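What the Arms Changed at Pamska
Project report, Anqi Hou

I spent February in the garment room at Pamska, asking people how work feels now that a two-armed robot handles shirts on the rack.
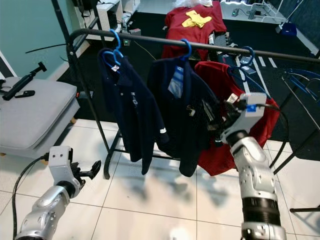

Jytte Bergmann has been there 16 years and she was so fun to talk to! She used to hang every shirt herself – now she checks collars and steps in when a sleeve bunches up. Her shoulders hurt less, she told me, but she misses chatting across the rail. Of the seven people I interviewed, four said the same.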